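Trurnell Community Orchard: where we've got to since May

Friday, October 13, 2023

Hello everyone at the Plestus Fund! I promised you an autumn update once the picking was over, and the last of the russets came in on Tuesday, so I've run out of excuses.

The big news is the trees. We planted 34 of them with the first half of your grant, and all but 2 came through the summer (both were plums, both on the wet corner by the lane, and I should have listened when people told me that corner floods). I've moved the replacements uphill and put in willow down there, which seems far happier with its feet in a puddle.

The older trees had a bumper year. We picked 115 crates, which is more than the shed could hold, so for a couple of weeks there were apples in my hallway, my car and most of my kitchen. The Chamoun bakery took the bruised ones for pies and paid us in cash and pie, which I thought was very fair. 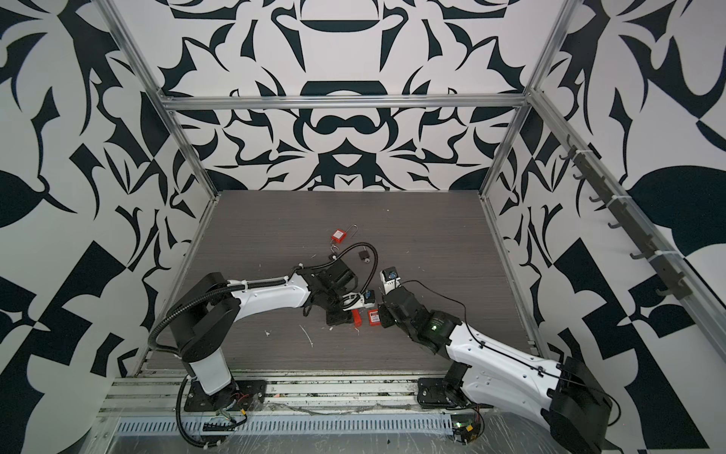 Pruning classes were fuller than I expected. We'd planned on running one in the winter and leaving it there, but the waiting list got silly and I added a second in May for the summer cuts. Lots of people came back with their own saws! I'd like to do a grafting day next, if we can get hold of enough rootstock at a decent price.

Now for the less cheerful bit. The deer fence went over budget. Prosex, who were supplying the posts, put their prices up between the quote and the order, and I ended up leaving the north side with only the old wire. It's holding for now, but the deer know exactly where it is. I've moved some of the tool money across to cover the gap and I'd like your okay on that before I order anything else.

We also still don't have water at the top end. I carried a lot of buckets in June (my back would like that noted) and the quote for the pipe is in the folder with the receipts. The ground needs to be dug before it freezes, so a quick yes or no on the second payment would be a huge help.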